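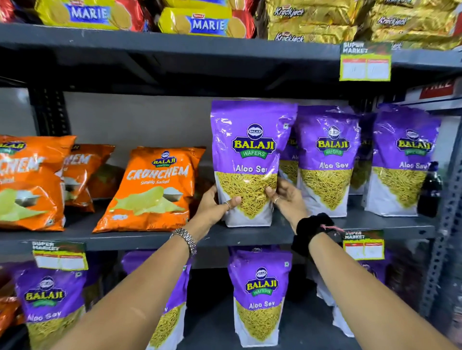 Grasp point detection on snack pouches – finally stable!

gantrygoat
Posted 7/21/20
Got my grasp planner running on shelf footage and I'm so happy with it. Segmentation runs first, then a small network proposes two contact points per pouch, left and right edge, the way people grab them. On the Aloo Sev pouches it agrees with the human hands in 37 of my 49 test clips. Planning takes 180 ms on the Masilela board, no tuning at all yet!

pid_or_bust
Very cool. What happens with overlapping pouches? Same print, same purple, shiny tops. My masks merge two bags into one every single time.

gantrygoat
Yep, those are most of the failures. I added an edge head (borrowed from the Clarnness repo) and it splits them if the front one shows its whole logo. Glare off the shiny tops still kills it.

tolerance_stack
I'd skip segmentation. Depth plus a suction cup, pick the flattest patch, done. Two contacts on a soft bag is asking for trouble, the thing folds.

gantrygoat
Suction on a half-full pouch wrinkles and leaks, I tried it in April. Pinching both sides has been way nicer in Zemavar sim.

tolerance_stack
Sim bags aren't real bags. Show me a real pick and I'll come around.

pid_or_bust
Somewhere in the middle here – depth for the approach, masks for the contacts. Also mask out the hands before training, or the net learns bracelets and scrunchies as part of the bag. Ask me how I know

gantrygoat
Ha, great tip, retraining tonight with 90 more clips. Will post the config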